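4. Closing the Count at a Precinct

Complete this section after the last voter has left the booth and before the Vilter tabulator is moved. Two poll workers from different parties must be present for steps 1 through 6.

1. Turn the key to CLOSE POLLS. The screen shows the public count.
2. Compare the public count with the number of signatures in the poll book. Write both figures on Form 26.
3. If the figures differ, do not reopen the ballot box. Enter the difference on line 9 and call the county desk.
4. Print three copies of the results tape. Both workers sign each copy.

Note: A full tape for a ballot with 94 contests and measures takes almost nine minutes to print. Do not pull on the paper while the printer is running. 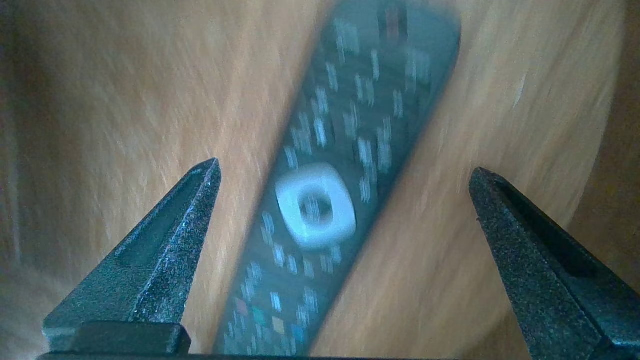

5. Remove the memory card and place it in the Pomdale pouch with one signed tape. Record the seal number — all digits, including leading zeros — on the transfer slip.
6. Lock the card door and turn the key to OFF.

CAUTION: Do not remove the card while the status light is blinking. Results may be incomplete and the precinct will have to be rescanned.

4.1 Error Codes at Close

Code 152: Card not readable. Leave the card in place, turn the key to OFF, wait one minute and repeat step 1. If the code returns, seal the tabulator with the card inside and deliver the whole unit.

Code 26: Paper low. Load a new roll and select REPRINT. Keep the partial tape and mark it VOID.

Section 4 revised 2021-12-31 by Ivone Amaral. Replaces all earlier versions, including the January insert for the Trunetti printer.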